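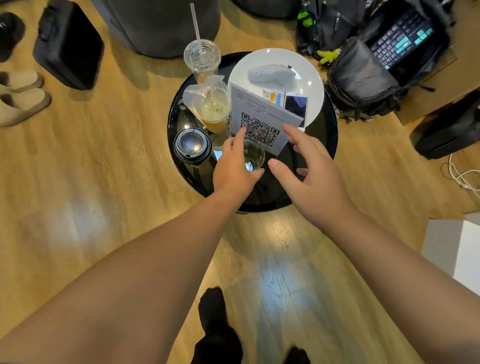

One glass among the takeout cups on the side table.

Let People Use Their Hands
August 3, 2025

I spent most of last winter driving a robot arm from across a room, and I was good at it by the end, and I still think we should be doing a lot less of it.

I know that's an unpopular thing to say at the moment. Remote control is how most of the people I work with teach a robot a household job. You hold a pair of controllers, you watch a screen (or the arm itself, if you're close enough), you squeeze when you want it to squeeze, and the whole thing gets saved so that a model can learn from it later. The other way is to do the job yourself, with your own fingers, and record that. I've done both for pay and I've argued about both for free, mostly over lunch.

My trouble with remote control is what it does to the person holding the controls. Put me in front of a small drinking glass and I'll pick it up without a thought. Put me behind a pair of controllers and I turn into someone who has never met a glass before. I come in too high, I stop, I go down a little, I stop again. I pick the one grip I know won't fail, and then I use that same grip for everything on the table – cup with a lid, cup without a lid, cup with a straw that sticks up like a flagpole. Every recording I made on the Skutby rig has my nerves in it! You can see me waiting for the lag to catch up. And then we hand all that to the robot and ask why it moves like it's scared.

With your own hands none of that happens. You steady a thing with your left while the right gets ready. You go around the tall cup and don't notice that you went around it. There's a little slide of the fingers people do just before they lift, and I never once managed it through a controller, and I don't believe anyone else in our room did either. Those small habits are the part I'd want a robot to have. They're also the part that gets lost first.

The other thing is plain old numbers. At Norau, where I worked until spring, we ended up with 1,030 remote sessions of putting away dishes, and it took an awful lot of evenings to get there. By then everyone was tired and the dishes had more or less become chess pieces. We all put the cups back in the same spots so the next run would go faster. I did it too, I'm not pointing fingers. When the work is that slow you start to tidy up the world for the robot, and a kitchen that's been tidied up for a robot is no use to anyone. A real one has milk tubes and snack bags and somebody's lid lying where you want to put your hand down.

If you let people use their own hands, they can do the job in their own kitchen, at their own speed, with whatever mess is there. My aunt could do it. She'd never sit through the training for a control rig (it took me two weeks before I stopped knocking things over), but she has been putting cups on a rack and taking them off again for longer than I've been alive, and she's much better at it than I am.

So that was the argument as I had it in my head, and I sent it around to a few people before I wrote it up. Most of them agreed with me, which was nice but not much help. One didn't.
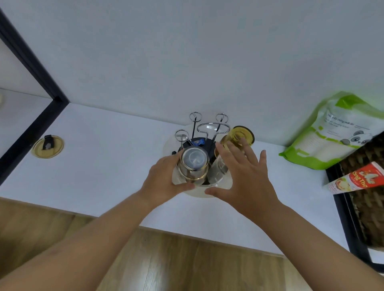 Adanech Ambaye told me I was grading the two methods on how good the teacher looks, when the robot is the one that has to do the job afterward. A person can hold one cup and reach for another with the fingers spread wide, she said, and a two-finger gripper can't copy that no matter how many times it watches. When she drives the arm, every move in the recording is a move the arm can make. She'd take a clumsy lesson the student can follow over a beautiful one it can't.

And okay, that's a good point. I've been chewing on it for a while now. I've seen what happens when you try to map a hand onto something with far fewer joints, and plenty of times the result is a gripper closing politely on the air next to the cup. There's also touch. When I pinch a thin rim I know how hard I'm pinching, and a recording of my hand mostly doesn't. With the arm, you can at least log what the motors were doing.

Where I part ways with her is on what that should mean for how we spend our time. She takes it as a reason to keep driving. I take it as a reason to drive at the end, once the robot already has a decent idea of what people do with a rack full of cups – which one they go for, which hand they use, what they do with the other hand in the meantime. You don't need the motors for that. You need lots of people and lots of kitchens, and then a much smaller pile of remote sessions to teach the arm how its own grip works. Brusska tried it in that order on a shelf-stocking job, and the folks I know there were down to two operators from a full room. I realize one shelf isn't proof of anything.

I'd also like the hand people and the controller people to swap seats more often. I was a better demonstrator after a winter on the rig, I'll give it that much. I stopped covering the object with my own knuckles, and I slowed down at the part where contact happens, and I quit doing the show-off thing where you grab more than two cups at once. Somebody who has only ever used their hands doesn't know which of their habits are going to be a headache later.

But I do worry about where the money goes. The rigs are what visitors want to see, and the rigs are what gets bought. Feyisa is fitting out another room of them in September and they've asked me to come train the operators. I said yes, I need the work. I also asked if we could set up one plain table in the corner with some cups on it and no controllers anywhere near it, and I'm still waiting to hear back on that.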